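Workshop Notes: Laying Out a Test Table With Paper and Tape

Most of the trouble we had with repeat trials at the Divach bench came from the table. The arm would do a task well in the morning and badly after lunch, and we could not say whether the policy had changed or the objects had moved. These tips come out of that work. They suit any bench where small things have to go back to the same area many times.

Cover the top first. Flat brown paper on a roll is cheap and gives an even background. Pull it tight before you fasten it and smooth it from the middle outward. It will still ripple a little. We change ours when it tears.

Use blue painter's tape for the lines. It comes up without taking the paper with it if you peel it slowly and keep it low. Masking tape left too long will not do that.

Run the long lines across first, then the ones going away from you. Use one length of tape where you can. Where pieces have to meet, overlap them by the width of a finger.

Don't worry much about square corners. We spent a whole afternoon in May getting ours true with a carpenter's square and then compared it with a grid laid by eye. Over 58 trials on each, the number of good grasps differed by 2. What mattered was that an object went back to the same rectangle, facing the same way.

Write down the start position in words as well as the rectangle. "On its side, cork to the right" takes a few seconds to write. Adel Shehata ran the first set without doing this, and 23 of his trials had to be thrown out.

Pick objects that differ in how they fail. A rigid block tells you little after the first day. Light things get pushed along by a finger that comes in low. Tall hollow things tip over. We keep one of each on the table and swap the rest.
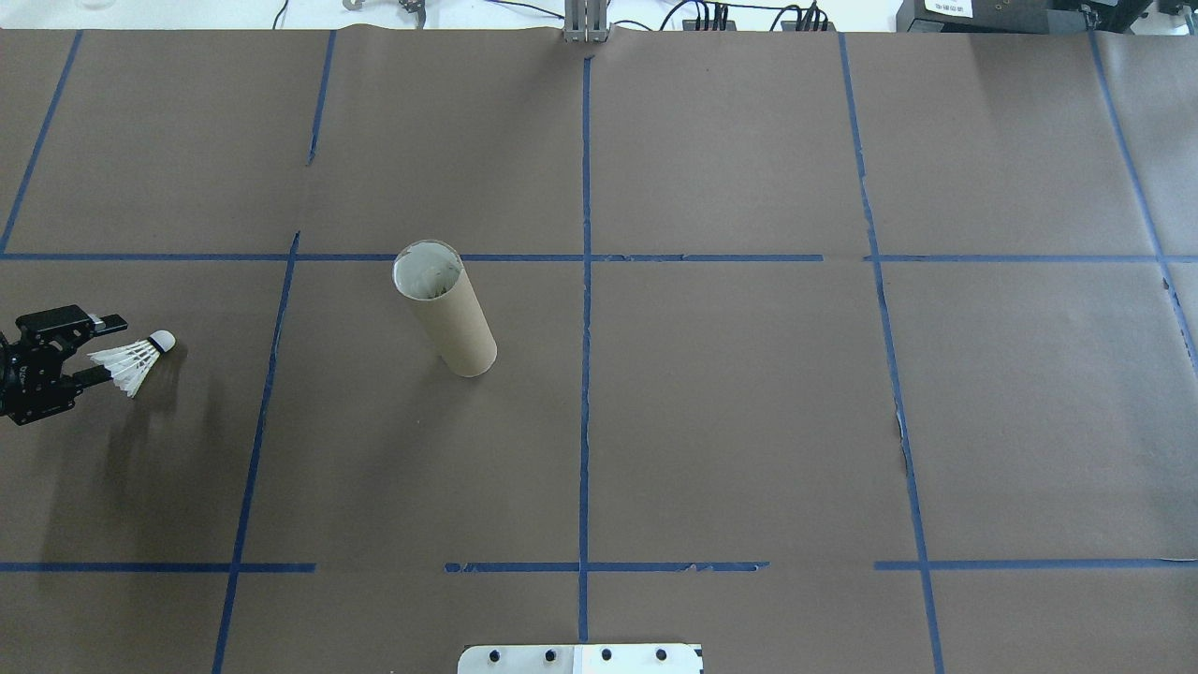 Costell Bench Sheet, No. 7

The shuttlecock is held on its side between the two fingers, with the cork pointing away from the gripper. We score this as a grasp only if it is still held at the end of the trial. A feather skirt bends, so check it between runs and retire it when the vanes start to split.

A cardboard tube makes a good upright object. Trim the end if you want it to stand straight, or leave it leaning and note which way. If you stuff one to add weight, use the same amount each time.

Keep cables and connector blocks past the far edge of the paper. A cable lying over a line will shift the paper when the arm pulls on it, and the whole grid goes with it.

Last, reset by hand at a steady pace and take a break when you start guessing at positions. The Jollham set has 2000 trials in it, and the worst ones are all late in the session.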